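Packing the Box: How to Record a Two-Gripper Task at Home

Students of the Skestside robotics club asked me to write down how we do the home task for the Berchtold project. You need two hand-held grippers, a table and small things from your drawers.

1. Put the open box on the table and choose the items. Soft bags and loose cables are harder than hard objects, so take 2 or more of each kind.

2. Hold one gripper in each hand. Close the fingers slowly, until the pads press on the bag from both sides. If you squeeze fast, the plastic slides away and you must start the attempt again.

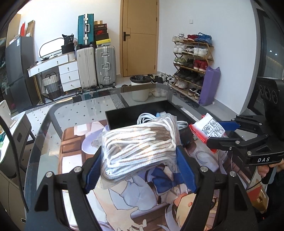 3. Keep the other hand near the next item, but do not lift both at the same moment. Seraina Kälin lost almost 4 attempts in January this way, because her two grippers met over the box.

4. Lower the item inside the box before you open the fingers. Do not throw it. Flat packets go along the side – a cable needs more space.
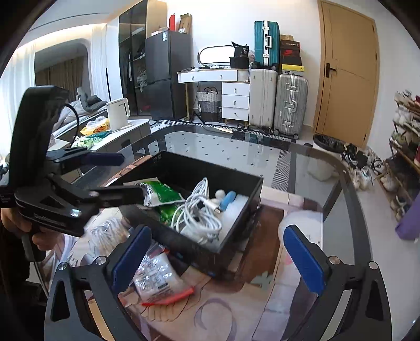
Both grippers at the box, with the cable and packets inside.

5. Open the jaws fully, move back and wait a moment. Then stop the recording and write the attempt number in the club sheet.

Our group has 206 good attempts now and the goal is 520. Please send your files to Asif Pirzada before Fri 8 April. If a recording is too short, keep it also – he will decide if we can use it.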